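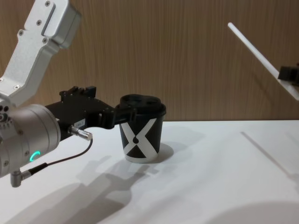 # Coffee stain line where white table meets wood-grain wall panel

**Panagiotis Papadakis**

We have a white table in the break corner at work, pushed up against a wall panel with a brown wood-grain finish. People put their takeaway cups down at the back of it, and over the winter a tan line has built up where the tabletop meets the panel. There are also a few rings on the white surface that don't come off with dish soap.

I have tried warm water, a melamine sponge (it took the shine off one small patch, so I stopped), and a spray from the supply closet called Todeo. The spray did lighten the rings but left the line alone. The table is 80 cm deep and heavy, and I would like to avoid pulling it out if I can. I don't know what the panel is made of. How do I clean the joint without marking the wall?

**castellanos254**

Bleach. Takes two minutes.

**Mark Anthony Quiambao**

Please don't put bleach near the panel until you know what it is. If it's real veneer you can end up with a pale stripe that is worse than the coffee.

I had the same line in the office kitchen at our Dornberg building. What worked:

1. Mix 4 tablespoons of baking soda with enough water to make a paste that stays where you put it.
2. Run painter's tape along the bottom of the panel, pressed down well.
3. Put the paste along the back edge of the table with an old toothbrush and leave it for 30 minutes.
4. Wipe toward yourself with a damp cloth, never toward the wall. Rinse the cloth often.
5. Peel the tape and dry the joint with a paper towel.

The same paste works on the rings. Rub lightly and try it first somewhere you won't notice, as you already have one dull patch.

If the line is still there after two rounds, the coffee has probably gone down into the gap and you will have to move the table. Get a second person for that. Once it's clean you can run a thin bead of clear silicone along the back, if the table is going to stay put.

We also put a cork tray at the front. Most of the cups end up on it now.

**Panagiotis Papadakis**

Thanks. Did two rounds after lunch. The rings are gone and the line is very faint except for a short piece at the Tistgate door end. I'll move the table for that bit.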